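Call for participants: Sikcombe two-arm simulation project

The Sikcombe student robotics club is looking for new members for its simulation project, which starts in November. You do not need to own a robot or to have used one. You do need to be able to write a short program in Python, or be willing to learn before we start.

The project runs for 14 weeks. Members work in teams of 5 on a simulated workcell with two arms, one on each side of a table. Each team plans how the arms approach an object in the middle, writes the code that moves them, and keeps a log of every run. The last two weeks are for the Hallon round, where teams swap code and try to get each other's work running from the written notes alone.

We have 40 places. Of these, 32 are for students at Sikcombe and the rest are open to anyone over 16 who can get to the Bredberg building one evening a week. Computers are provided in the lab. You can also install the simulator on your own laptop, but it will run slowly without a separate graphics card.

What we ask of you:

Come to the weekly session, or tell your team if you can't.
Put in a few hours between sessions.
Write up your own part of the log.
Share your code with the other teams at the end.

We would like to hear from people who can do 3D modelling, technical writing or testing as well as from programmers. Last year's teams were short of testers, and several arm collisions were found later than they should have been.

There is no fee. Travel costs can be paid back to those coming from outside Sikcombe, up to the limit set by the Ní Bhriain fund. Keep your tickets.

To apply, send half a page on what you have made or studied and what you would like to work on. Address it to Hakim Ngau at the club office, Bredberg building. Applications opened on 20 July 2022 and will close when all places are filled. Please say if you need step-free access or a particular desk set-up.

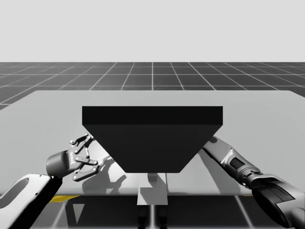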